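Small Items Still Slow Down Household Machines, Makwood Trial Finds

August 12, 2023 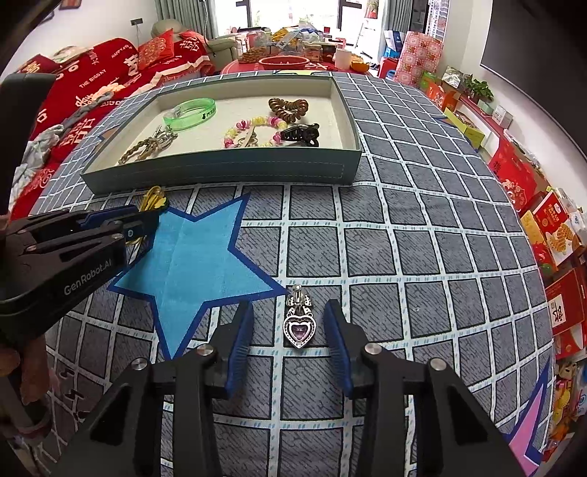 Two hand-held grippers at work among small accessories on a checked tablecloth. A heart-shaped pendant lies between the fingers of one of them.

MAKWOOD – Putting away jewelry and hair ties remains harder for machines than folding towels or moving boxes, according to results released by Jurker, a small automation firm that has been testing household chores since spring.

The company ran 2514 attempts at 34 chores, some done at home and some taken from the shop floor. The list included loading a shelf, wiping a counter, sorting cutlery, filling a gift bag and clearing a table into a tray.

Large, stiff items gave the least trouble. Boxes and jars were placed correctly in most attempts, the company said. Results fell sharply with thin or soft objects. Of 219 attempts to pick up a necklace, pendant or bracelet from a cloth, 115 ended with the item where it was supposed to go. In many of the others the fingers pinched the cloth along with the item, or pushed the item away before closing.

Cables were also a problem. A cable that lies flat can be gripped easily enough, Jurker said, but its loose end tends to drag other things off the table.

A patterned tablecloth made the job harder than a plain one. Printed shapes were sometimes taken for objects, and shiny metal was sometimes missed. The firm plans to repeat that part of the trial under softer light.

Speed is another open question. A person can clear a handful of accessories into a tray in a few seconds. The machine in the trial took more than a minute on average and stopped for help on some runs.

Peixoto, a housewares chain with a packing room in Makwood, lent shelves and stock for the shop-floor chores. The chain said it has no plans to buy machines for its stores this year. It is interested in help with restocking boxed goods after closing, but it expects staff to keep handling jewelry, hair accessories and gift wrapping.

Jurker said its next round will begin in September with a new set of fingers named Marko, which are narrower at the tip. The round will cover the same chores, with laundry sorting added. Results are to be posted on the company's website.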